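Household Things, Near and Far
README for the Clarkeck picture collection, third release

What this collection is

The Clarkeck collection is a set of still pictures of ordinary things in a home. It shows fruit, crockery, toys, folded textiles, cushions, kitchen tools and the small things which gather on a shelf by the door. It was put together for people who study colour and material in everyday rooms, and for teachers who need pictures of real household things in place of catalogue pictures.

The first release contained only the Zukinden part. The second added Domgate. With this release we add the Ozoliņš part, and the notes for the two older parts are written again, as there were many small mistakes in them.

The name Clarkeck is only the name of the project. There is no flat with this name in the folders.

Folders

zukinden — kitchen and dining corner. Mostly fruit, bowls, bread boards and tea things.
domgate — living room and play corner. Toys, cushions, blankets, picture books.
ozolins — hallway and storage cupboard. Bags, shoes, umbrellas, boxes with lids. The folder name is written without the special letters, because some older programs cannot open it otherwise. In the text please write Ozoliņš.
notes — one plain text file for each folder, with the word lists.

Every folder has the same inside order: first the pictures from a distance, then the pictures from the middle of the room, then the near ones. The near ones are the largest group.

How the things were chosen

We asked each household to leave its things as they are on a usual day. Nothing was bought for the pictures. A thing was included if it is touched or moved at least sometimes in a week, so the paintings on the wall and the big wardrobes are not included. Medicines, letters and anything with a name or an address were put away before.

In Zukinden the fruit changes with the season, and the pictures taken in October have more apples and pears than the rest. If you compare the folders by colour, please think of this, otherwise the Zukinden kitchen will look much redder than it is for most of the year.

How the notes are made

Each picture has one line in the notes file. The line has 4 fields, divided by a semicolon:

file number; distance; main colours; object word

The distance is one of three words: far, middle, near. The main colours are written from the largest area to the smallest. For the object word we use a closed list of 55 words, and the list is the same for all folders.

The object word is the difficult part. Our rule is that the word must come from what is visible in the picture itself. If the person who writes the note remembers the thing from the room, this does not count. When the form could belong to several things, we write "unclear" and after it, in brackets, the words which are possible. In the second release many of these lines had one word only, and two readers wrote to us that they could not agree with it. They were right, and about 80 lines are now changed.

Colour words

We use everyday words and not a colour chart. The most used are yellow, ochre, red, coral, salmon, olive, grey, lavender, white and brown. Two words may be joined with a hyphen, and then the second one is the stronger: a greenish-yellow surface is yellow first. A pale area which could be only light on the surface is written with "light?" after the colour. Please keep the question mark if you copy the notes into your own table.

Near pictures

In the near group the contours are often soft and the colours run into each other. For work on shape these pictures are of little use. For work on colour they are good material, and they are the reason why the colour field comes before the object word.
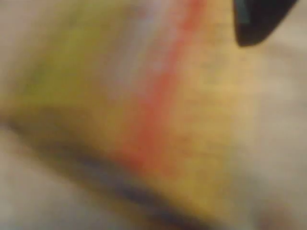 Near. Yellow, ochre, greenish-yellow, red-orange, grey-lavender (light?). Unclear (fruit, toy, padded item).

A line like this one should stay as it is. If you use the collection for naming tasks, leave out all the lines which begin the last field with "unclear", or count every word in the brackets as correct. Both ways are fine for us, only please write in your paper which one you used.

Known problems

The words "bowl" and "dish" are not separated well in the Zukinden notes.
In Domgate, cushions and soft toys are sometimes under the same word — we plan to correct this in the next release.
The Ozoliņš folder has very few far pictures, as the hallway is narrow.

Use

You may use the pictures and the notes for study and teaching. Please do not sell them, and please mention the Clarkeck collection with the release number. If you find a wrong word in the notes, send us the folder name, the file number and the word which you think is better. Corrections are collected and come out together with the next release.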